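Flilturside updates textile sorting rules for drop-off sites

2024-08-02

Flilturside will change the way it accepts household textiles at its drop-off sites, replacing the single mixed bin with separate intake for wearable clothing and for worn-out fabric. The new rules apply to all 43 sites in the district.

Under the current system, everything is baled together and sorted later at the Isberg transfer station. A review completed in June found that mixed bales took longer to process and that damp items often spoiled the rest of the load. Material will now be separated at the point of drop-off and collected on 2 routes.

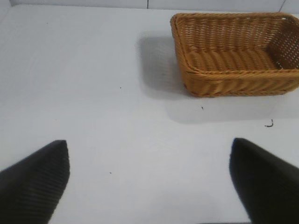 Wearable items must be clean, dry and folded. Shoes are accepted in pairs, tied or banded together. Worn-out fabric — towels, sheets, single socks, torn clothing — goes in a closed bag weighing no more than 6 kilograms. Pillows, carpet and anything stained with oil or paint are still excluded and should go out with regular trash.

Ayele, the hauling contractor, will run the wearable route. Worn-out fabric will go to the Clodier plant, where it is shredded for insulation and wiping cloth.

Site hours do not change. Mixed bags will be accepted for six weeks after the switch, then turned away at the gate.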